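Clidmont courthouse, 25 July 2019. Prelim hearing in the Gremetti Tool Rental break-in. Posting as I go, no phones in the courtroom so this is all from the hallway during breaks

Quick recap if you missed it in May. Someone got into the Gremetti yard on Ruddock Avenue overnight. Back fence cut, office door pried, 197 pieces of equipment listed missing. Saws, generators, nail guns, two pressure washers

Jacinto Contreras, 34, used to drive deliveries there. Charged with burglary and possession of stolen property. Pleaded not guilty to both

Judge was late. Started 19 minutes behind. Full bench of Gremetti employees in the second row, most in work shirts

First witness is the yard manager. Says he locked up himself, set the alarm, got no call overnight. Found the door hanging open when he came in to open up

Defense asks who had the alarm code. Manager says "everybody who closes." How many is that? He had to think. Says maybe eight people, could be more with the summer guys

Was the code changed after Contreras left? No. Was it changed after anybody left? Also no. Some shifting around in the second row

Break. Coffee machine on this floor still eats dollar bills, use the one downstairs

Back out. Det. Braulio Escobedo was up for most of an hour. He's the one who got the warrant for the storage unit

Escobedo says a tip led them to a unit at Trutia Self Storage out past the feed store. Found 20 items that match serial numbers on the Gremetti list. Unit was rented in Contreras's name, paid cash

So thats 20 out of 197. Defense went right at it. Where's the rest? Escobedo: "We're still looking." Any idea where? Prosecutor objected, sustained

Also asked about the tip. Anonymous call. No recording of it, just the desk officer's note. Defense wants the note, judge says hand it over by Monday

To answer a couple of you – no, nobody else is charged. Escobedo was asked directly if he thinks one person could haul all that in a night. He said he "wouldn't speculate"

Storage manager next. Short. Says Trutia's gate keeps a log of keypad entries and the unit's code was used 2 times that week. Camera over the gate was down the whole month. Groans from somewhere behind me

She couldn't say who punched it in. Couldn't say if the code was shared. Seemed like she wanted to be anywhere else, tbh

Lunch. Prosecutor wouldn't talk on the way out. Defense attorney says her client "lent that unit out to people he worked with" and that she'll get into it at trial if it goes that far

Somebody asked about the insurance side. Don't know. Owner wasn't called today and didn't return my mesage from yesterday. Will update if he does

Back in session. No more witnesses. Just arguments now

Prosecution says it's simple, his unit, their tools, matching serials. Said "serial numbers" at least a dozen times

Defense says having tools in a unit isn't cutting a fence. No prints from the door, no bolt cutters found, no video from either place. Asked the judge to toss the burglary count

Judge took a few minutes in chambers. Everyone just sat there

RULING: both counts go forward. Judge said the burglary evidence is "thin but it's enough for today." That's the exact quote, checked with the clerk

Bail stays where it is. Contreras didn't react much, nodded at his lawyer, looked back at his sister. She left by the side door and didn't want to comment, which is fine

Correction to an earlier post – I said two pressure washers, list in the court file says three. My mistake, was going off the police release from May

Next date hasnt been set, clerk says to check the calendar next week. I'll be there. If you rented from that yard this spring or had a unit out at Trutia and saw anything, my messages are open, I don't need your name to listen

Home now, reading the rest of the file. Full story goes up tonight, bit more in it about the gate log
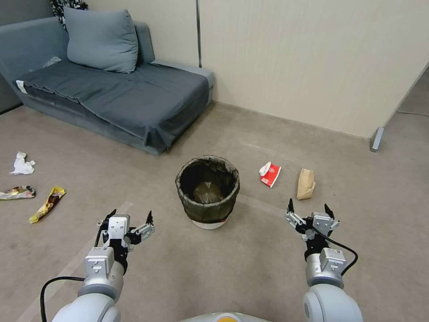 And yes, I'm asking for the desk officer's note too. Request goes in first thing tomorrow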